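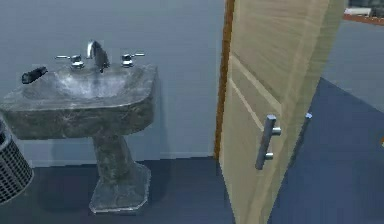
Produce Quality Inspector, Cold Storage
Posted 26 June 2024 by Zhenhua Yu

Cernia packs and distributes greenhouse peppers, cucumbers and eggplant for retail and foodservice customers. We are hiring a quality inspector for the Tritley distribution center. The position is full time, second shift, and reports to Suleiman Garba, receiving manager.

Duties

Inspect inbound loads at the dock for count, size, color, firmness and defects. Pull samples by lot according to the receiving plan and record results before product is moved to storage. Probe pulp temperatures and compare them with the trailer recorder printout. Place lots on hold when they fall outside customer specification and notify the sales desk in writing. Recheck held inventory each shift. Assist with repack grading when volume requires it – mostly from January until the spring crop transition.

The center has 18 dock doors and 2 cold rooms held at different set points. Cucumbers and peppers are not stored with leafy items.

Requirements

High school diploma or equivalent. Prior work in produce receiving, packing or retail grading. Working knowledge of U.S. grade standards for at least one fruiting vegetable. Ability to lift a full carton repeatedly and to work in refrigerated areas for most of a shift. Normal color vision is needed for grading. Basic spreadsheet skills. Spanish is useful but not required.

Forklift certification is not needed at hire. Training on the Zupan inventory system is given during the first weeks.

Pay and schedule

Hourly, with overtime after 40 hours. A $400 boot and cold-weather clothing allowance is paid on completion of the trial period. Weekend rotation applies. Occasional travel to the Virnalberg greenhouse site – mileage reimbursed.

To apply

Send a resume and two work references to the hiring office, quoting job number 101. Applicants selected for interview will complete a short grading test on site.

© 2024 Cernia. All rights reserved. | Contact | Back to top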